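Darcy Hiebert
I've been asked a few times how we put together the budget for a two-arm bench setup at Widcombe, so I'm going to post the parts I can share. Prices are ours and will vary.

Darcy Hiebert
The mistake in our first draft was putting the arms on one line and everything else under "misc." The arms were the easy part to price. Misc ended up being 28 percent of the total, and our finance person sent it back.

Darcy Hiebert
So the second draft had separate lines for arms, grippers, cameras, frame, cables, tabletop and objects. Each one got a supplier, a lead time and a spare count.

Darcy Hiebert
Cameras: budget for one on each wrist and at least one fixed view. We got quotes from Lestura and Bedoya. Bedoya was a little more, but the mounts were included, and with Lestura they were extra.

Darcy Hiebert
What it's all for, tabletop work with small everyday objects:

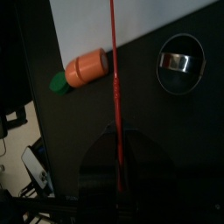
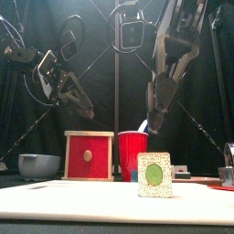
Darcy Hiebert
Cables deserve their own line. We bought exact lengths the first time and had to reorder nearly all of them. Measure with the arm at full reach, then add slack for the loop at the wrist. Our reorder took three weeks to come.

Darcy Hiebert
Objects are cheap one at a time. A cup costs nothing. Ruben Kuipers kept the receipts for a season and it came to a bit over $1,000, mostly replacements and duplicates so that two benches could run the same task. Put it in the plan.

Darcy Hiebert
Gripper fingers wear out. We treat them as a consumable, same as printer ink. Order a spare set with the arm and another at six months.

Darcy Hiebert
Service contract: we skipped it in year one and bought the basic one in year two. Read what counts as a covered part. On the Cesness quote, the grippers weren't covered and the cables weren't either.

Darcy Hiebert
Genalyn Castillo asked about leasing. We ran the numbers and it only made sense if we planned to give the arms back inside two years. We don't, so we bought.

Darcy Hiebert
Setup time is a cost too. I logged 59 hours of staff time on the first bench before it did any useful work. The second went faster, but I still plan with the first number.

Darcy Hiebert
If your request is due in September, get quotes out by early summer. Ours expired once while we were waiting on a signature, and the new one was higher. I'll post the blank spreadsheet when I've taken the supplier contacts out of it.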